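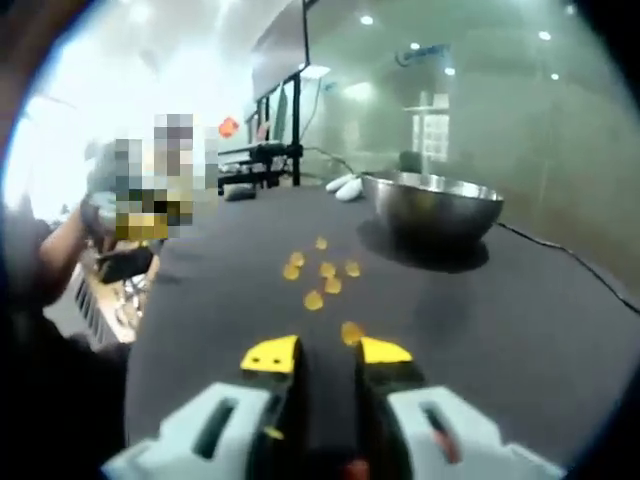 The Plencombe G2 is a hand-held gripper for recording manipulation tasks without a robot arm. An operator holds it, does the job, and the recording is used later to train or check a policy for the matching robot-mounted version. It is built for small parts and light household objects on an ordinary table. Flat pieces are the harder case, and they are what most buyers ask us about first. Small yellow-orange chips spread over a dark cloth, with a steel mixing bowl standing beside them, make a fair test of the fingertips, as each piece gives the pads very little edge to close on. The standard pads are bright yellow and stand out well against dark table coverings.

What's in the kit

Hand-held gripper, assembled
Fingertip pads, yellow, fitted, plus 2 spare pairs
Wide-angle camera mount
Hex key and pad screws
Carrying case
Printed setup card

The camera is not included. See the compatibility list on the Downloads page before ordering.

Fingers and pads

The gripper has two black fingers that open and close together. Pads are held by screws and can be changed in a few minutes with the key supplied. The standard pad suits most dry goods, blocks, and small kitchen items. The Kunine soft pad is sold separately and has a thinner tip, which helps with coins, chips, washers, and anything else that lies flat. It wears faster than the standard pad. Check it after every 100 recordings and replace it when the tip edge has rounded over.

Do not mix pad types on one gripper. The fingers will close off center and the width reading will be wrong.

Setting up a table

Use a plain, matte covering in a color that differs from the pads and the parts. Charcoal or black cloth works for light-colored pieces. Pull it flat, since folds catch the fingertips on low objects.

Polished metal bowls and trays can be used. They reflect ceiling lights, and strong reflections near the fingertips can upset tracking. If this happens, move the bowl back or turn off the nearest light. Glass walls may cause the same trouble.

Start with 8 pieces or fewer per recording. Longer runs are possible but harder to trim.

Choosing a version

G2 Standard: hand-held gripper only.
G2 Pair: two matched grippers for left and right hands, in one case.
G2 Mount: the same fingers and pads on a robot flange. The Suominen adapter plate is required and ships separately.

Recordings made with either hand-held version can be used with the Mount, provided the same pads are fitted to both.

Software

Triltska, our desktop recording tool, is included with every version. It handles calibration, trimming, and export. Calibrate after each pad change and whenever the camera has been removed. Version numbers are printed on the setup card. Cards printed before January list an older export menu, and the current one is on the Downloads page.

Price and ordering

G2 Standard is $254, shipping extra. Contact sales for the Pair and Mount versions. Spare pads are listed under Accessories.

Page updated 8/26/19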